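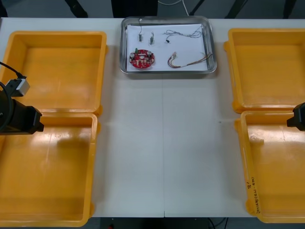 Two arms for kitting small electronics: what should I budget besides the arms?

Search this site Go

Print this page | E-mail this page

Montserrat Chávez
2 January 2019

Hi all! I run the kitting bench at Merrick, where we pack repair kits for audio gear: a circuit board, a couple of small parts with leads, a bundle of thin wires, a ribbon cable with a connector on it. Right now it's all done by hand and I finally got the go-ahead to price out a two-arm setup (I have been bugging my boss for this for ages, so I'm thrilled!). We have quotes from Jendstead and Grevuter for the arms and grippers, and the two are close.

What I can't figure out is everything else. How much should I hold back for trays, cameras, mounting and spare fingers? And is it smarter to buy both arms at once or start with one? Orders have to be in by February.

Baldur Thorlacius

Oh, this is a fun one to plan! We went through it at Stollden and I'd do it again tomorrow.

My advice is to hold back about 45 percent of the arm price for the rest. It sounds like a lot, but the mounting hardware and the grippers' spare parts eat it up fast. We set aside 29 percent and had to go back and ask for more, and that second conversation was a lot less pleasant than the first.

Trays are the cheap part, so get plenty. Plastic bins with a raised rim are fine for sorting into, but try a dull finish before you buy a stack of them. Shiny bottoms bounce the overhead lights right into the camera, and we ended up swapping ours. Same story with a polished metal tray for the incoming parts. A sheet of plain white paper in the bottom fixes it for almost nothing, and you can toss it when it gets dirty.

Spend real money on the grippers. Boards are easy. Thin tangled wires are the hard part of your list, and ribbon cables with loose ends come next. Ask both sellers to run your own parts, in a heap, before you sign. Mail them a box! Ours took 9 days to send back a video and it settled the whole thing.

Also put a line in for cable management. Cables on the floor are a trip hazard and they get rolled over by chairs.

benchfox

buy one arm. you can always add one

Montserrat Chávez

Thank you Baldur, the paper tip alone was worth posting for! I'm boxing up 4 of our worst wire bundles for each seller. @benchfox I did think about it, but Grevuter knocks a bit off for a pair, and I want one arm on each side of the table so they can fill the left and right bins without reaching across. Still open to being talked out of it.

Contact us | Copyright 2019 | Back to top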